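Ludero Chess Circle
Minutes of the June meeting, held in the upstairs room at 7.30 pm

Apologies were received from two members. The minutes of the last meeting were agreed, with one spelling put right.

1. Boards and sets

A really cheering item to begin with. The wooden folding boards have settled in very well and everyone who spoke was fond of them. The maple and walnut colours are easy on the eyes over a long evening, and the letters and numbers printed on the border have been a great help to newer players learning to write down their moves. It was agreed to buy 2 more of the same kind from Gesix, at a total cost of 282 pounds including the pieces.
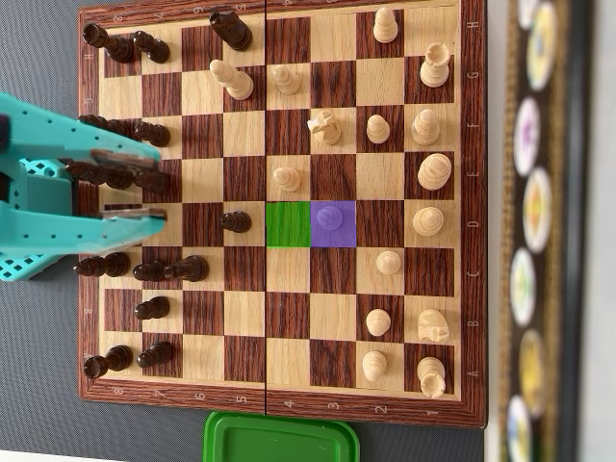 Can members borrow a board to take home between meetings?
Any member may take one for up to a fortnight, as long as it is signed out in the book by the door.

The meeting was reminded to fold boards with the pieces out, and to check that both kings are in the bag before it goes back in the cupboard. A spare set of pawns is kept in the top drawer.

2. Sideways boards and notation

There was a lively talk on reading a position from the side of the board. Several members like to follow a game standing at the end of the table, with the files running across in front of them instead of away, and find they lose track of which square is which. The suggestion was to call squares aloud by letter and number during the teaching half-hour, from whichever side people happen to be standing. We tried it there and then with a middle game, bishops out and pawns all over the place, and it was great fun – a good deal of shouting, and most of it correct! Agreed to do ten minutes of this at the start of each teaching session until the summer break.
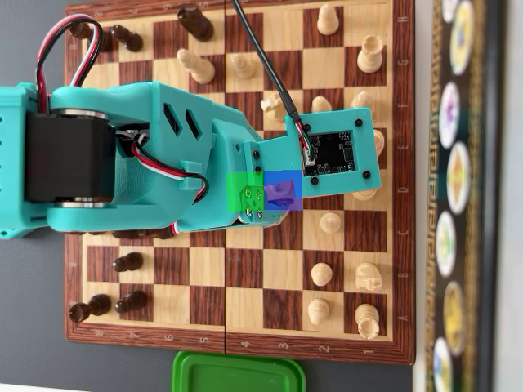
A wooden board from above, turned sideways

3. Summer match against Prutau

Prutau have written to accept our invitation, and have asked for eight boards. This was met with delight. We shall play at home, starting at 2 pm, with tea halfway through. Members who would like a game should put their names on the sheet. Those who would sooner watch are every bit as welcome, and help with carrying tables will be gladly taken.

It was asked whether clocks would be used. Agreed that they would, at 80 minutes each for the whole game. Sipos have offered to lend us clocks if we run short, and the meeting sent its warm thanks.

4. The room

The plain off-white walls were talked over again. Some would like colour, others find the present look restful and good for thinking. Left as it is for now. The picture in the thin black frame was mentioned with affection and is to stay.

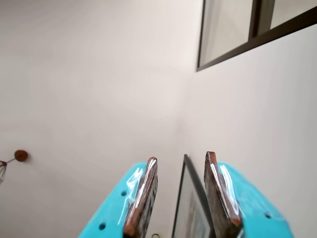 The corner of the room, June

5. Money

The balance stands at 456 pounds before the new boards are paid for. Subscriptions are unchanged.

6. Any other business

A member asked for more endgame practice, especially rook and pawn endings. Warmly supported, and the next two teaching sessions will be given over to it. Please bring a pencil.

The meeting closed at 9.15 pm and several games went on after it.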